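Section 4: Getting your Kalanau cardigan ready to wear (and keeping it that way)

Read this before the first wear. Five minutes, tops. Applies to the Kalanau long cardigan and the Vida cropped one. The Jistance coat has its own sheet, don't use this one for it.

4.1 Out of the bag

1. Open the bag by the tear strip. No scissors. We've had too many sent back with a snip in the sleeve.
2. Lay the cardigan flat, buttons up. Leave it overnight if you can, the creases from shipping mostly drop out by themselves.
3. Check for the spare button and the little card of matching wool. Both are pinned to the inside seam, left side. Unpin and put them somewhere you'll remember.
4. Cut the tacking stitches on the pockets. Colour is always white, whatever the knit. Two pockets, so do both.

Note: the Vida has no pockets. If you find yourself cutting something, stop.

4.2 Sorting the fit

The belt loops are loose on purpose. They move.

1. Put the cardigan on over whatever you'd normally wear under it.
2. Tie the belt where it feels right, then slide the loops up or down to meet it.
3. Have a look side-on in a mirror. Back hem should hang level with the front. If it rides up, drop the loops a bit.
4. Stitch each loop top and bottom with the matching wool. Small stitches, not tight.

Sleeves are long. Meant to be. Fold the cuff back twice for the grey and the charcoal, once for the cream becuase it's a thicker yarn.

CAUTION: Don't pin the loops and wear it out like that. Pins catch the knit and a pulled thread there will run.

4.3 First wash

Wait until it needs it. Airing on the line in the shade does the job most weeks.

1. Do up all the buttons. Turn inside out.
2. Fill the tub with cool water and a capful of wool wash. No fabric softener.
3. Push it under, leave it 7 minutes, don't rub.
4. Rinse in cool water until it runs clear. The dark colours can take a few goes.
5. Roll in a dry towel and press. Don't wring.
6. Dry flat, away from the heater. Turn it over halfway.

Note: some dye in the first rinse is normal for the navy and the charcoal. Wash alone the first 2 times.

CAUTION: No dryer. Not on low, not for a minute. Felted wool isn't covered by the exchange.

4.4 Pilling

Happens under the arms and where your bag strap sits. Use a wool comb, one direction only, knit held flat with your other hand. Don't pull pills off with your fingers. It'll settle down after the first couple of months.

4.5 Storing over summer

Wash first, always. Moths go for worn wool. Fold it, dont hang it, or the shoulders grow. Cotton bag, cedar block, lid on. Our Stondetholm customers are packing away in July when we're all just getting ours out, same steps apply, just flip the calender.

If a button comes off or the loops have you beaten, write to Erzsébet Antal in repairs. Put your order number in the subject line and tell her which colour.

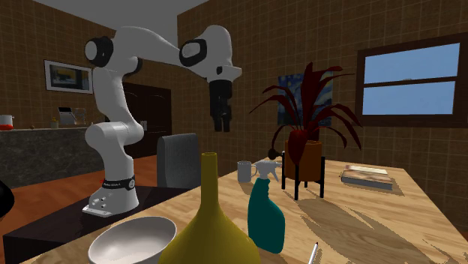 Repairs go out in the order they come in, so send yours early if you want it back before the cold weather. Clean garments only please. Write your name on a bit of paper and tuck it in the sleeve, not the box, the boxes get tossed. Section 5 is buttons and button bands.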